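4. Preparing the workroom and the storage shelves

Read this section before you unpack the Urnero parts washer. The place must be ready first, as the filled machine is difficult to move.

4.1 Choosing the place

1. Choose a level floor near a drain. The Lumbao waste hose has a length of 3 metres and must not be extended.
2. Leave 794 mm of free space behind the machine, so the service door can open fully.
3. Keep the ventilation grille free on both sides.

Caution: Do not put the machine on a carpet or on a wooden pallet.

4.2 Shelves and tables

1. Fix every shelving unit to the wall or to the floor before you load it.
2. Put heavy parts on the lowest shelf deck. Light covers and panels may go higher.
3. Mark the work zone on the table with coloured tape. Parts waiting for washing stay inside the tape – nothing else.
4. Close the walkway with a barrier rope while the tank is being filled. 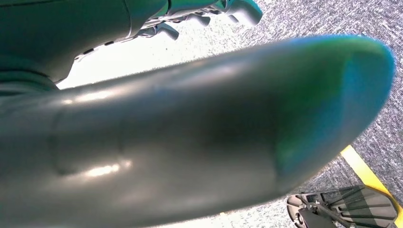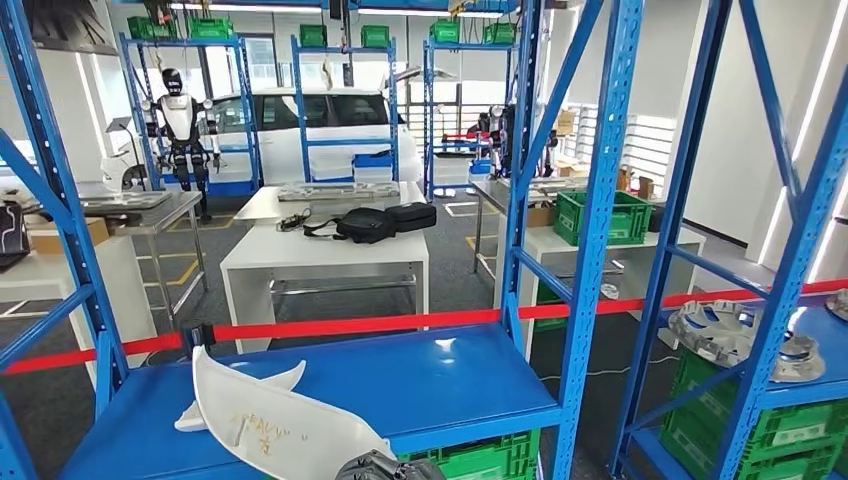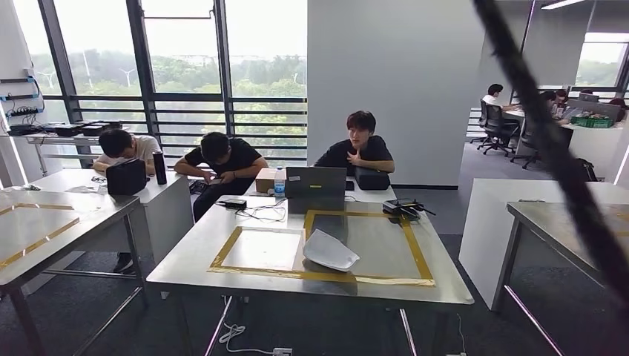
Second picture: blue shelving with a white panel on the deck, and a red barrier rope. Third picture: steel table with the work zone marked in yellow tape.

Note: Ordinary paper tape becomes loose when it gets wet. Use the vinyl type and replace it every May, together with the filter.

4.3 First filling

1. Close the drain valve. The handle must point to the left.
2. Pour in 2 bottles of Cosadach cleaning liquid, then fill with cold water up to the lower line.
3. Wait until the level is quiet and read it again. Add water if necessary.
4. Switch on the pump and look under the machine for drops.

Caution: If you find a leak, switch off at the wall socket first and only then touch the hose. Wear gloves – the liquid dries the skin.

Spare hoses and filters can be ordered from the Orisham service desk. Please give the serial number, which is printed inside the service door.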